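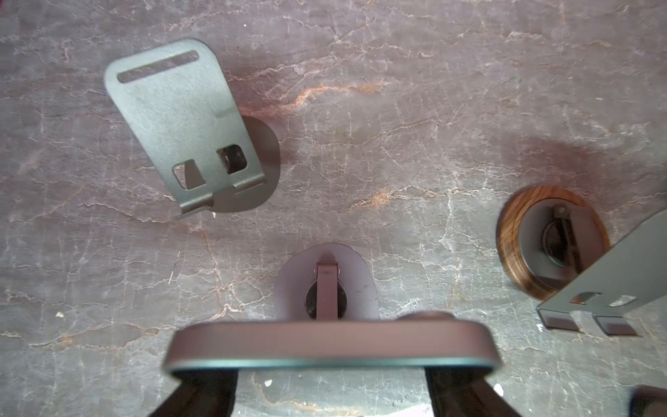 22 August 2023
By Nayara Rocha and Welington Miranda

Learning a manual routine late in life may help older adults keep their attention skills. We followed 609 retired people in Clurnis, who practiced a new task for 11 weeks. Most tasks were short assembly jobs with a few repeated parts, such as phone or tablet stands with a slotted metal plate, and the score was the number of errors per session. Furtado and Toledo used a similar score, but with younger adults.

Attention was tested before and after training – always in the morning – with the Bittencourt word list. Almost 3000 word lists were scored by two raters. People who had left school early gained as much as those with a degree.
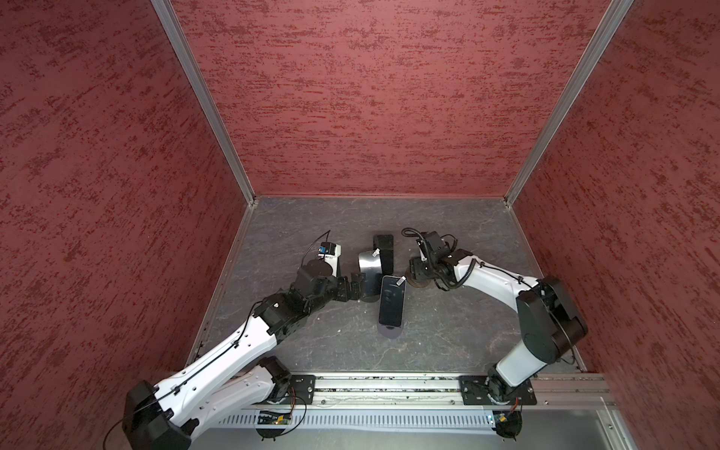 Figure 2. Enclosure with dark red walls and a gray, marble-like floor.

Gains were smaller in people who slept badly. We did not measure diet or hearing, and both could matter. The group that only read about the task showed no clear change in November, when the follow-up tests were given.

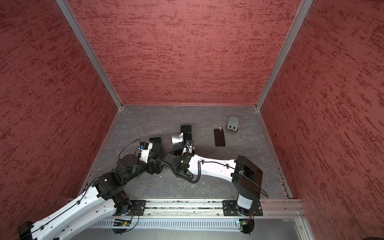 4. Limits of the sample

All participants lived at home and could travel to the test site without help.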